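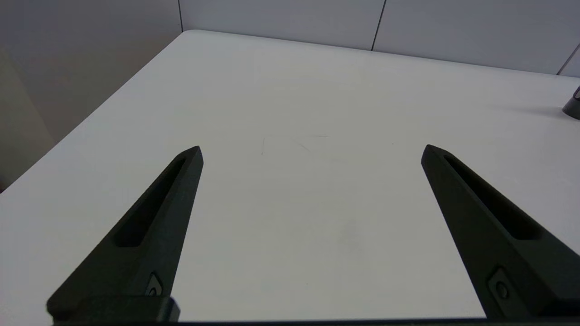 *The white table.*

I bought the table in April, from a shop called Brophy that smelled of varnish, and I have been defending it ever since. White was a mistake, according to my sister. White shows everything. She's right, and I've come to like that about it. On the old brown one, a coffee ring could live for weeks without paying rent.

It cost me $212, plus $80 to get it up the stairs. For that I got a plain top, with no drawer to hide the mail in. Teresa Ní Bhriain, who lives downstairs and has opinions, told me a table like that needs a runner. I said I'd think about it. I have thought about it for 5 minutes, total.

The rule now is that whatever lands on it has to leave by bedtime. I've broken the rule most nights. The mail goes on the chair, which is brown and keeps its mouth shut.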